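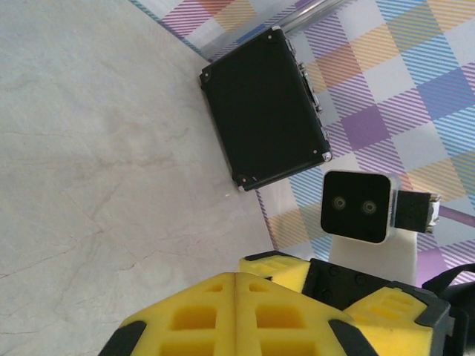 Kleines schwarzes Etui an der Kante der karierten Decke

Protokoll Partnerschaftskreis Clondham, 23. Februar 2021, per Video

Dabei waren Annunziata Rizzi (Leitung), Hervé Marchal, die beiden vom Schulchor, Familie Oltmanns zu dritt vor einem Bildschirm und ich mit dem Protokoll. Los ging es um kurz nach sieben, weil bei Hervé erst der Ton fehlte und dann doppelt kam.

1. Letztes Protokoll
Genehmigt. Ich hatte den Namen der neuen Kontaktfrau in Clondham falsch geschrieben, ist korrigiert, tut mir leid!

2. Besuch im Herbst
Wir haben lange hin und her überlegt. Der Besuch im Mai fällt aus, das war uns allen klar. Annunziata möchte den November anpeilen, Hervé findet das zu spät und zu dunkel für Gäste, die zum ersten Mal kommen. Ich bin da eher bei Annunziata, im November haben wir wenigstens den Saal im Grasso und müssen nicht mit den Hochzeiten konkurrieren. Beschlossen haben wir, dass Annunziata in Clondham nachfragt, welche Woche dort überhaupt möglich wäre, und den Saal schon einmal unverbindlich vormerken lässt. Die Gastfamilien fragen wir erst nach Ostern an – vorher kann sowieso keiner etwas zusagen.

3. Das Rezeptheft
Mein Lieblingspunkt, deshalb wird er jetzt etwas länger. Das Heft soll zweisprachig werden und 78 Seiten haben, mit Rezepten aus beiden Orten und kleinen Geschichten dazu. Hervé hat bei der Druckerei Wekance angefragt: 300 Stück würden gehen, Klammerheftung, matter Umschlag. Die Clondhamer haben schon fleißig geliefert, vor allem Süßes (wirklich sehr viel Süßes, allein beim Ingwerkuchen gibt es zwei Fassungen und vermutlich auch zwei Lager). Bei uns fehlen noch Suppen und alles mit Kohl. Die Oltmanns wollen ihre Grünkohlgeschichte beisteuern, aber nur mit der richtigen Wurst, darüber wurde dann eine Weile geredet und ich habe nicht mitgeschrieben.
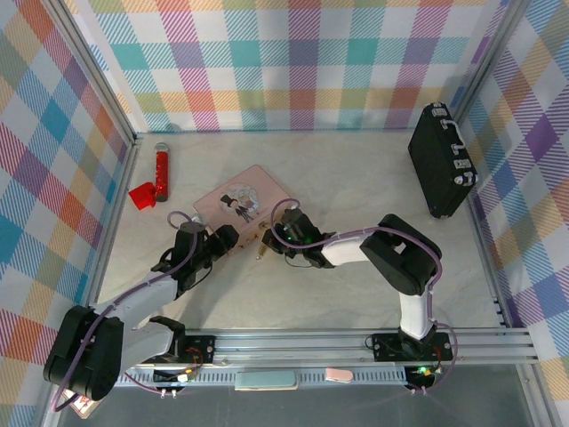

Bei den Mengenangaben sind wir uns einig geworden: Gramm und Milliliter im ganzen Heft, die Umrechnung in Tassen und Unzen kommt als Tabelle nach hinten. Die Übersetzungen liest der Leistungskurs Englisch gegen, das macht er gern und kostet nichts. Über die Schrift wurde tatsächlich abgestimmt. Allow hat gewonnen, die andere war Annunziata zu schnörkelig und mir, zugegeben, auch. Abgabeschluss für alle Texte bleibt Ende März. Bitte als normale Textdatei und nicht wieder als abfotografierter Zettel!

4. Geld
Der Verkaufspreis für das Heft liegt bei 10 Euro. Hervé hätte gern weniger genommen, aber dann bliebe für die Buskosten im Herbst kaum etwas übrig. Die Mitgliedsbeiträge sind bis auf zwei eingegangen, Annunziata ruft an.

5. Verschiedenes
Der Schulchor nimmt ein Lied für die Clondhamer auf, jede Stimme einzeln zu Hause. Wer noch ein brauchbares Mikrofon hat, möge sich bei mir melden. Hervé sucht außerdem seine Thermoskanne, blau, zuletzt beim Adventstreffen im Vorjahr gesehen.

Schluss war kurz vor neun. Den nächsten Termin legt Annunziata fest, sobald die Antwort aus Clondham da ist, und schickt ihn per Mail herum.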